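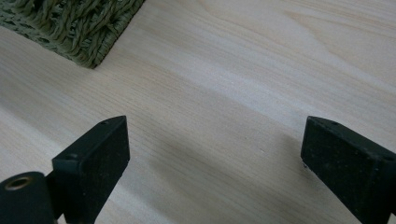
Calling all cooks, drivers and people who are good at asking for stuff

Hi, I'm Ghada Awad, and I run the Moges Supper Club Fundraiser, which sounds fancier than it is. Once a year we cook a great big community dinner, people pay what they can at the door, and the money goes to the Jistunari Pantry so the shelves stay full through the lean end of winter. Next year's dinner is in February and I need people. Quite a few people!

If you came last time you'll know we served 387 plates and ran out of cornbread before the second seating was even in their chairs. We raised $3736, and every dollar of it went to groceries. I was so proud of that number I wrote it on my kitchen calendar and it's still there. But we did it with a crew that was way too small, and I don't want to put the same folks through that again.

So I'm looking for 13 new crew members, plus one part-time paid coordinator. Details on both are coming up. Please read all the way down before you write to me, because last year I got a lot of emails asking what time the dinner starts (five thirty, doors at five).

The crew spots (unpaid, but you will eat well)

Kitchen prep. Four people. You'll be chopping onions with Siu-ming Fang, who has been our head cook since the very first dinner. You don't need restaurant experience. You do need to be okay standing up for three hours and washing your hands more than you'd think possible.

Pickup drivers. Three people with their own car and a valid license. Local stores and farms donate a lot of what we cook, and it has to be collected the day before, usually in the morning. We pay back gas if you keep the receipt.

Table crew. Four people to set up, carry plates, clear, and set up all over again for the second seating. High schoolers are welcome on this one with a signed form from a parent. We can sign off on service hours too.

Askers. Two people. I mean the ones who walk into a shop and ask if they'd like to give us a ham. Some people would rather eat the table than do this, and some people love it – if you love it, I want to meet you. This job starts earliest, in the fall, and most of it can be done on your own schedule. 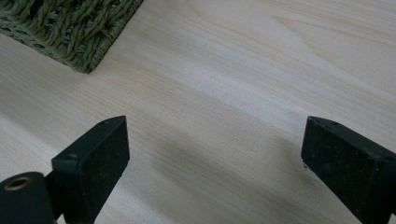

The coordinator job (paid)

This is new for us and I'm very excited about it. Lok-yiu Cheung has been doing all our scheduling and sign-ups for free for years, and she's moving away to be closer to her grandkids. We got a little money set aside to pay whoever takes over, and it works out to six hours a week from October until the end of the dinner season.

You'd be keeping the crew list up to date, sending reminders, booking the hall, and keeping track of who has promised us what. You'd also be the person with the phone on the night of the dinner. We use a shared spreadsheet, nothing complicated, and Lok-yiu has offered to sit down with you for a couple of afternoons before she goes and show you how it all hangs together.

I'm looking for someone who answers messages, who can stay friendly with a vendor who has forgotten us, and who lives close enough to get to the hall without a long drive. Being able to speak a second language would be a huge plus. Our guests speak at least five between them and I can only help with two.

Pay is hourly. I'll tell you the rate when you write, and I'm happy to talk about which evenings work for you – I have kids, I get it.

What you'd be signing up for

Everybody on the crew comes to one planning night in the fall and one walk-through the week of the dinner. Kitchen people also need the county food handler card. If you don't have one, Po-yen Ho runs a group session at the pantry and we cover the fee.

Wear closed-toe shoes in the kitchen, please. Aprons we have.

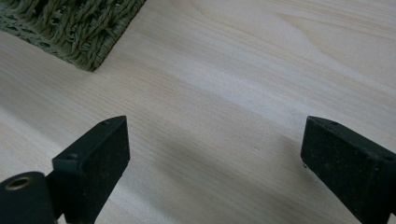 Natural wood and a bit of woven green.

How to get in touch

Send me a note through the contact form on this page with your name, which spot you want, and a phone number. For the coordinator job, add a few lines on what you've done before (paid or not, both count) and the name of one person I can call. No cover letter needed, I promise I won't miss it.

If you'd like to talk to a human first, Tien-fu Kwan is at the pantry front desk most afternoons and can answer nearly anything about the crew spots. Coordinator questions should come to me.

I'll start calling people back in August. If you can't join the crew but you've got folding tables, big stock pots or a chest freezer we could borrow for a week, write to me anyway!

Posted Jul 1, 2023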